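Nelura Fruit Handling Study: Call for Participants

Nelura is looking for adults to take part in a table-setting and fruit-sorting study at the Edmont site. Sessions run through October. There are 111 places in total, of which 13 are held for left-handed participants.

What the work consists of

Each session covers the handling of whole, unpeeled fruit on a cloth-covered surface. Participants move fruit between the cloth and a plate, group it by kind, and return it to the starting layout. The starting layout is given on a printed card and differs from one round to the next. Fruit is not cut, peeled or eaten during the session.

A session lasts 153 minutes, including two breaks and the sign-in. It is divided into 13 short rounds. Rounds are not timed against other participants and there is no score. Dropped fruit is set aside and replaced from the crate before the next round begins.

Who can apply

Applicants must be 18 or older and able to stand at a table for up to 20 minutes without a rest. Normal or corrected vision is required, including the ability to tell red, green and orange apart. Glasses and contact lenses are fine. No kitchen or packing experience is needed. People with an allergy to apples, citrus or fruit wax should not apply. Anyone with a current hand, wrist or shoulder injury should wait for a later round of recruitment.

Please come with short or tied-back hair, sleeves that can be rolled to the elbow, and no rings or bracelets. Lockers are in the hallway outside the Baert room. 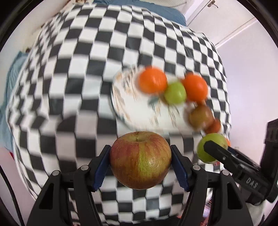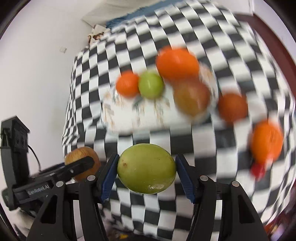 Participants are asked to treat all fruit as if it were going on to a customer. It should be set down, never dropped or rolled, and pressed no harder than needed to lift it. Small marks present at the start of a round are not a fault: a green fruit with a reddish-brown blemish on one side, like the one in the second picture, stays in use and is sorted with the others of its kind. Fruit with broken skin is taken out. The cloth should be pulled flat between rounds, and the plate checked for chips.

Payment and travel

Payment is a flat fee per completed session, sent by bank transfer within two weeks. Participants who leave early are paid for the rounds they have finished. Bus and parking costs are refunded against a receipt. One person may attend no more than two sessions.

How to apply

Use the form on the Pirkeo sign-up page and choose "Edmont, fruit handling." State your preferred hand, any food allergies, and whether you are free in the morning or the afternoon. Morning sessions start at 9:15 a.m. and afternoon sessions at 1:30 p.m. Places are confirmed by email in the order in which complete forms arrive. Incomplete forms are returned once for correction.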